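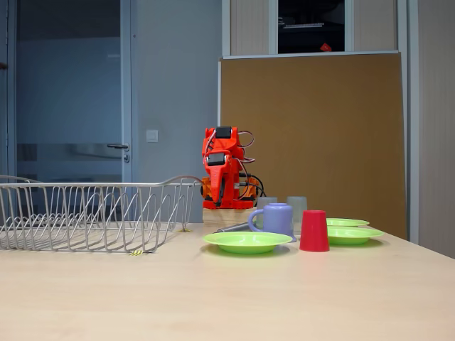 Why do people leave washed dishes in the rack when there is room in the cupboard?
Mostly habit, plus the walk to the cupboard. In our homes the distance from rack to shelf mattered more than how full the shelf was.

4.2 Racks, mugs and the drying stage

We treat drying as a seperate stage from washing. Earlier household work tends to lump the two together, which hides most of the waiting. Tripathi logged 3637 item movements in the November round; 2525 of these passed through a rack at some point, the rest went straight to a cloth or a shelf. Plates behave well. They have a slot, they go in the slot. Mugs less so.

Figure 3. Wire dish rack with upright curved dividers, nothing in it, and a light purple mug standing on the table. Light beige wooden table top.

The rack type in Figure 3 (thin metal rods, rows of dividers) is the one we call open wire in Table 2. Good for plates, as above. A mug has no obvious home in it. People in the Starnau homes hung mugs over a divider, or laid them on their side, or gave up and stood them on the worktop next to the rack. Last option was the commonest by evening. Of the mug placements we could code, 1781 ended outside the rack on first putting down. We did not expect that, and the coding was checked again by Devendra Vashisht from the raw sheets. Same result bar a handful of rows.

Where the mug goes matters for the rest of the sequence. A mug put down outside the rack was more likely to be used again before it ever reached a shelf. Plates hardly ever skipped the shelf this way. Handles may play a part, a mug with the handle turned out gets picked up first, but our sheets only recorded handle direction in the Rendon homes so we leave it there.

Empty racks. Stayed out on the surface in 12 homes the whole time, full or not. Asked why, most people said it lived there. Two said the cupboard under the sink was too shallow for it. This takes up table space that would otherwise be used for laying out, and in the smaller Dundano kitchens the laying out then moved to a chair or the top of the fridge, see 4.4.

A note on the counts. An item moved within the rack (shuffled along to make room) is not a new placement. An item lifted out, wiped and put back is. We went back and forth on this one and the first draft of the sheets had it the other way round, so the pilot figures in section 3 are not directly comparible with those given above.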